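The Dursun went first because I lost the toss. Hamidreza had the Gasura on his side of the lab and he was already grinning, which he does when he's read the manual and I haven't.

"Same arm, same rooms, same rules," he said. "Three tries each and we swap at lunch."

It was a Tuesday in May and it was raining on Wendgate the way it always rains on Wendgate, sideways and with a grudge. Our client was a chain of guest houses called Bistberg. They wanted a machine that would tidy a room without breaking anything a guest might write a letter about, and they wanted to know by Friday which gripper to buy. We had no guest house. What we did have was a simulator, a pile of rooms somebody had built in it years ago, and two grippers modelled down to the last bevel.

I'd got very fond of the Dursun. It had a big square look to it, like a pair of good boots. Hamidreza said it closed like a lift door on a handbag, and I said at least it closed, and that was us not speaking until the kettle boiled.

Anyway, room 62. I'd picked it because it had hard things in it, and I mean hard to get at, all tucked into corners or stuck up next to walls you mustn't scrape. Every touch on a wall cost you points. Hamidreza had set the penalty himself and I thought he'd set it far too high, and I told him so, and he wrote that down as well (he wrote everything down that week, it was like living with a court reporter).

We had the wrist view up on the big screen and I kept my hand over the stop key.

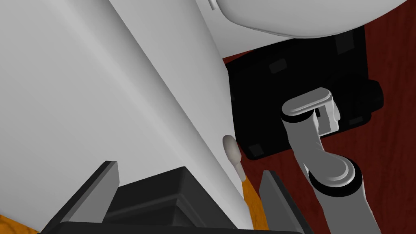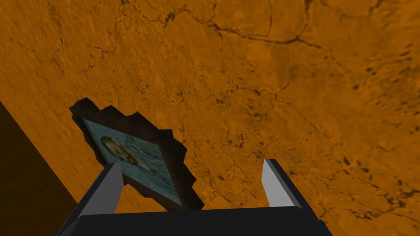 What's the use of a wrist camera if you've already got one looking at the whole room? The room camera tells you where the arm is, but it loses the last few inches behind the arm's own elbow, and those are the inches where things get knocked over.

I'd learned that the stupid way, on a real arm, years before I met Hamidreza. It involved a vase and a very quiet drive home. So I never trusted the wide view again, and I was leaning so close to the screen that my breath was fogging it.

"You're drifting," he said.

"I'm not drifting, I'm approaching."

"You're approaching the wall."

I was, a bit. I backed off and came in again slower, and the joints did that little shuffle they do when the controller can't decide which way to bend. Then the buzzer went. One touch. I said a word my mother doesn't know I know.

By lunch I had 241 points and a headache. We swapped seats, and he got the Dursun and I got his precious Gasura, and here's the thing I've never told him - I loved it. It was quick and light and it did what I meant instead of what I'd typed. I slid it in beside the wall with hardly any room to spare and out again, no buzzer, and I sat there feeling like I'd threaded a needle on a bus!

I looked over to see if he'd noticed. He hadn't. He was bent over the keyboard with his tongue between his teeth, nudging my old Dursun along one tiny step at a time, and he was muttering to it. Kindly, too. I caught "come on, then" and "there's a good lad".

"I thought you hated that one," I said.

"I do. It's dreadful." He didn't look round. "Don't talk to me, I'm nearly in."

We stayed till gone eight. Between us we ran 1311 steps that afternoon and when we put the sheets side by side, my best score was with his gripper and his best was with mine. He stared at that for a while, and then he went and rinsed both mugs, even though it was my turn.

"So what do we tell Bistberg?" I said.

"Tell them we need another week."

I rang them in the morning and they gave us till Monday.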